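# The Lamplighter of Oltden, Collected Edition

Hardcover, two volumes in a slipcase. Story and art by Torunn Haugland. English lettering by Mirela Fontes. 600 pages between the two, most of them raining.

If you've never read *Lamplighter*, the setup takes one breath. Kwon is a clerk in the harbor town of Oltden who takes an evening job lighting the street lamps, discovers that one of them was never on the map, and lights it anyway. Everything after that is his fault. He spends the first volume denying this and the second being very polite to the people it happened to.

It first came out as 8 thin paperbacks, sold mostly at conventions and in the kind of shop where you have to ask. Book five was printed so dark that an entire chapter in the Trodport tunnels looked like a chapter about ink. People wrote essays on the boldness of that choice. Haugland has since told us it was the printer.

## What's different in this edition

- Every page rescanned from the original art. The tunnels now contain tunnels.
- Sound effects redrawn by hand in English, with the old ones kept wherever they were doing something useful to the drawing.
- The dinner party chapter put back in its proper place, before the funeral. Longtime readers will find that the funeral now makes sense, and may miss the old confusion.
- Color pages restored in volume one. There are few of them and they are mostly green.
- A 16-panel dream that used to run across a staple now runs across a sewn binding and can be read without bending anything.

The notes at the back of volume two are Haugland's own. She explains the lamp. We asked her whether she was sure, and she said she'd explained it badly enough that it wouldn't matter. Having proofread the notes four times, we agree.

## Is it scary?

In places. There is a hallway. Mostly it's a book about a man with a bad conscience and good manners, and the horror arrives the way a bill does. Blood is rare, teeth less so. We'd put it at older teens and up, and we'd keep it away from anybody who has to walk home past a street lamp on Wednesday.

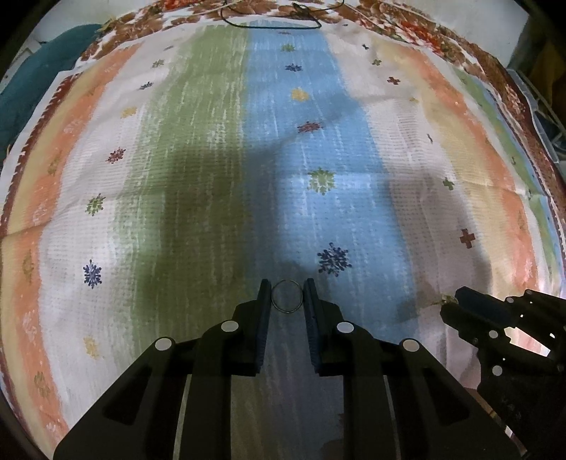 Mirela Fontes would like it known that Kwon's landlady, Mrs. Birley, is the best character in the book, that she gets fewer lines than the cat, and that lettering her one long speech at the end of volume one took longer than any fight in the series. She also says the cat's lines were easy – there are three of them and they're all the same.

She's right about Mrs. Birley. Readers come for the lamp and stay for the woman who keeps asking about the rent. Haugland draws her from slightly below, always, so that even when she's carrying soup she looks like a public building. If you only flip through one chapter in the store, make it the one where she waits up. Nothing happens in it for eleven pages and you'll want to check your door.

The weak stretch is the Trodport trip, and we publish the thing, so take that as you like. Kwon leaves town, learns very little, and comes back with a different hat. The drawing is lovely. The hat matters later, though less than you'd hope.

## Paper and binding

Uncoated off-white stock, heavy enough that the black pages don't show through. Sewn, so it lies flat once you've broken it in a bit. The slipcase is snug. New copies may need a firm tap on the bottom to come out, and the first person to complain will be told the same thing. No dust jackets – the cover art is printed on the boards.

## Signed copies

There are 200 with a bookplate signed by Haugland, each with a small drawing. Most are lamps. A few are Mrs. Birley. You can't choose, and writing "Mrs. Birley please" in the order comments has so far had no effect. One set per household.

## Ordering

Sets ship in April, in a double-walled box. The volumes aren't sold separately, since volume one ends in the middle of a sentence and we've read the emails. If your copy turns up with a crushed corner, send us a photo of it and the box and we'll replace the set. Stores can order through the trade desk as usual; the minimum is two sets.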